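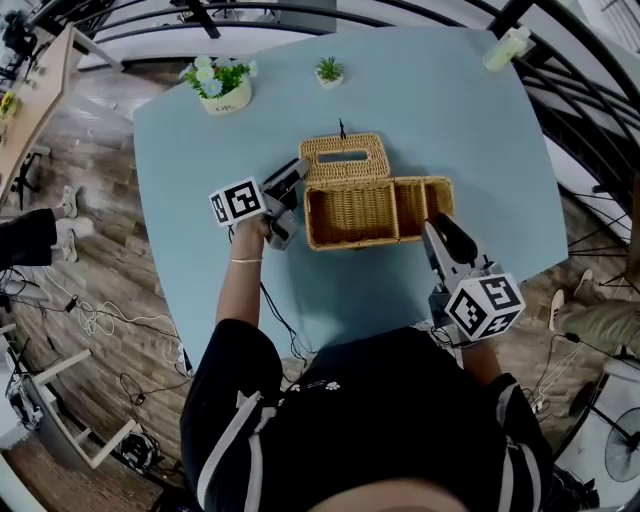
January, after supper

Stayed in most of the day. The rain let up before noon but by then I had already started on the shelf in the hall, and once I start I don't like to leave it.

Stela Chiriac dropped off the wicker tissue box this morning. She has been promising it since the fall. It is bigger than I expected, honey brown, with a lid on a hinge and a slot in the lid for the tissues. Inside it has two parts, a large square one on the left and a narrow one on the right. The tissues go in the square part. I have not settled on the narrow part. Pens, maybe, or the remotes. Relu Văduva says remotes never go back where they belong no matter what you give them to live in, and he is one of the people who leaves them on the floor.

The box is going on the light blue table. I thought the colors might fight and they don't. The cream pot with the artificial flowers can stay at the back, and the little succulent next to it. I dusted the flowers with a dry paintbrush, which takes forever – the blue ones especially hold on to everything. The succulent got a spoonful of water. I think I overdid it last month.

The green bottle is still without a place. I keep meaning to put it on the kitchen windowsill and then I don't.

Paid Jevari for the heating, 120, almost what it was last winter. Wrote it in the book. Then I called Zamfira Sima about the curtains and we talked for 25 minutes, very little of it about curtains. Her sister is moving to Toma after all. They have found a place with two rooms and a yard and she wants us to come out when the roads are better. I said yes. I would like to see the yard.

Lunch was bean soup from yesterday and the end of the bread. Ovidiu Buzatu came by at three for the ladder and stayed for coffee. He opened and closed the lid of the tissue box the whole time he was talking. He thinks the clasp should be oiled. I don't think it needs it.

In the afternoon I did the two hall drawers. Found the spare key with the 2626 tag that I had given up on in the summer, under the takeout menus. Also a bag of buttons, one glove, and the warranty for a toaster we no longer have. Threw out the warranty. Kept the glove, in case the other one is in the car.

Still to do: swap the bulb in the hall, return Maricica Pană's baking dish, sweep the plank floor properly along the railing where the dust collects. Buy tissues, the square kind. I checked and all we have left is one flat pack.

Knee sore again from kneeling at the drawers. Bed by ten.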